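Iltotport Demonstration Station
Remote control and task recording for humanoid and two-arm robots
Demesia, Trumau

Overview | Specifications | Ordering | Downloads

The Iltotport station is used to control a robot by hand from a remote seat and to record what the robot and the operator do during the session. It is placed between the operator controls and the robot's own controller. Arm, hand and base commands pass through the station, are limited, time-stamped and forwarded. Joint feedback and camera images return on the same link and are stored with the commands.

The station does not contain a motion planner. Every movement in a recording was commanded by a person, apart from the balance and stepping functions, which remain with the robot controller. Commands that would exceed a joint or speed limit are clipped before forwarding. Both the original and the clipped value are stored.

Operating modes

Direct mode. Operator arm positions are mapped to the robot arms with adjustable scaling. Left and right arms can be scaled separately. This mode is used for most household tasks, including lifting containers and picking up light or flexible material.

Hold mode. One arm keeps its position and grip while the other follows the operator. Hold is assigned to the foot switch by default. Releasing the switch does not move the arm until the operator's hand position matches the held position to within the set tolerance.

Guided mode. The robot arms are released to low stiffness and moved by a second person standing at the robot. Commands from the remote seat are ignored for the released arm. Guided mode requires a robot controller that supports torque control.

Camera inputs and tethered operation
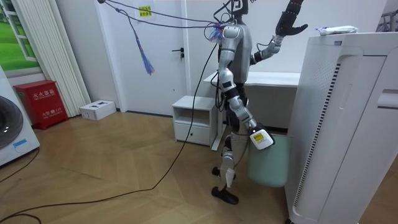
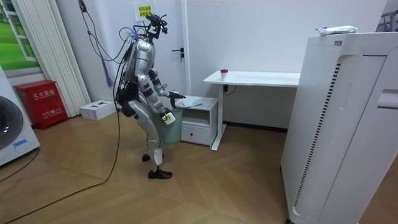
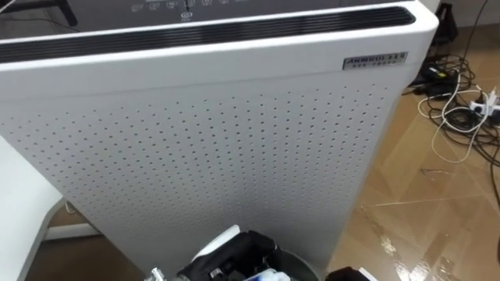
Camera inputs on the station are recorded as separate streams and share the clock of the joint data. The base unit accepts two inputs, normally one at the head and one fixed in the room. The two should be chosen to cover different parts of the task. In the head view above, the air purifier takes up most of the image and only part of the wastebasket is visible at the lower border. The fixed view also has the purifier at one side, but it shows the pale green bin both in the robot's grip and standing in front of the bedside cabinet. For tasks that start at floor level we recommend a fixed camera on the side of the working hand, set up before the first recording and left unchanged for the whole series. If the camera is moved, start a new series, as the station stores one camera calibration per series.

Where the robot is tethered, cables should be led off upward from the head or upper body as far as possible. A length of cable on the floor must leave enough slack for a full turn of the robot and must be kept clear of the feet. The tether input on the station monitors link voltage only - it does not detect tension on the cable.

Recording

A recording is started and stopped at the seat or with the remote button. Each recording is stored as one file with a task label, an operator code and a result mark (complete, partial, discarded). Discarded recordings are kept until the series is closed and can be restored up to that point. Labels can be changed later without changing the data.

Specifications

Command channels: 18, freely assignable
Camera inputs: 2
Operator seats: 2 (one active at a time)
Watchdog stop after loss of link: 80 ms
Hand control: data glove or trigger grip
Robot link: wired Ethernet
Mounting: desktop or rack

The emergency stop of the robot must be wired independently of the station. The watchdog is not a safety function.

Ordering

The standard delivery includes the station, one operator seat interface, foot switch, remote button and calibration board. The second seat interface, data gloves and rack brackets are ordered separately. Units with the revised foot switch connector ship from May. The older connector remains available as a spare part.

Technical questions: Ekow Nartey, Trumau
Orders and repairs: Yoga Wijaya, Lau

Page last changed 27th March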